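Setting Out Play Food: notes for the Ulldale talk
By Wakana Imai
08/09/2018

Start when the door is shut. Say hello, say who I am, thank Fabian Ruchti for the room. 15 minutes for the talk, then questions. Handouts are on the chair by the door.

Opening. I look after the play materials at Drosden. I buy them, wash them, put them out and throw them away when they crack. This talk is about one corner of that job, the pretend food. Ask for hands: who has a bin of play food at work? Who has tipped it all out on a table and called it a restaurant? (Wait. Most hands should go up.) I did that for years.

The bin. When I started we had one big bin with 50 pieces in it. Children dug to the bottom, took out whatever was brightest and left the rest on the floor. Very little cooking or serving went on. Most of the play was digging. Jiahui Lei suggested putting out 12 pieces and leaving the others in the closet. We tried it through August and have kept it that way.

Choosing the pieces. Go slowly here, people like to write it down.
Fruit first. Banana, strawberry, orange. Children this age know them and have words for them. A banana gets peeled, held like a phone, fed to a doll. Cut fruit is worth having next to whole fruit. With a half orange they start asking where the other half went, and you get some talk about halves and sharing without planning for it.
Next, something to put food on. One plate is enough to start. A plate with a raised rim is easier for small hands to carry, the strawberries don't roll off.
Then a bowl, and a spoon or spatula for stirring and serving.
Last, one thing from a grown-up's kitchen. I like a ketchup bottle. It changes the game more than any other piece I put out. Somebody becomes the person who asks if you want ketchup, and everyone else has to answer. If you use a real bottle, wash it out well, let it dry with the cap off, then glue the cap.

Tell the ketchup story if there's time. Riku Hosoda counted how often he was served ketchup on a banana in one morning. Let him give the number himself, he is sitting in the front.

The table. Plain and light colored if you have the choice. We had a patterned cloth from Kaneko on ours and it came off in the first week, the small pieces got lost against the flowers. Ours now is plain white and wipes clean. If your table has screw holes in the top, check them when you wipe, because crumbs and modeling clay get in there. A wooden skewer gets them out.

Layout. I used to line everything up by color. It looked nice at opening time and the children didn't want to touch it. Now I leave it looking partway through a meal. The bottle can lie on the plate. The fruit can be anywhere on the table. A child walking up sees something to fix or finish. Small things near the edge will end up on the floor, so push those in on your way past.

Floor. Carpet is quieter, tile is easier to clean. We have carpet at Drosden and I would pick it again for the noise alone.

Size and safety. Check every piece against your own small-parts rule before it goes out. Small plastic strawberries are the ones to watch, especially if the leaves are a separate part. Pull on the leaves. If they move, bin it. Do the same for anything that comes apart.

Washing. Warm water and dish soap, once a week, more often when colds are going around. Rinse, lay out on a towel, turn after an hour. Hollow fruit takes on water through the seam. Shake it by your ear. If it sloshes, squeeze it out and leave it overnight. Masanobu Nishimura runs his through the dishwasher in a mesh bag and says it's fine on the top rack. I've had 2 bananas go soft that way, so I still do mine by hand.

Swapping. Change a few pieces at a time and leave the favorites. I keep a list taped inside the closet door. When we changed the whole set in one go, they spent the morning looking for the ketchup.

Cost. People will ask. Most of ours came secondhand, and the rest from the Dadura catalog. Mixed sizes don't matter. A pepper as small as a strawberry gets cooked just the same.
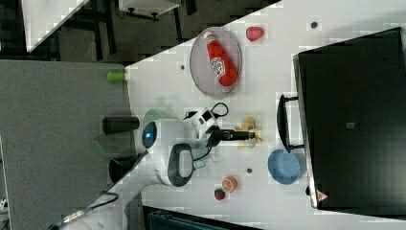
If you only change one thing after today, take most of the food off the table and see what they do with what's left. Then questions. Ask Jiahui to take the one about storage.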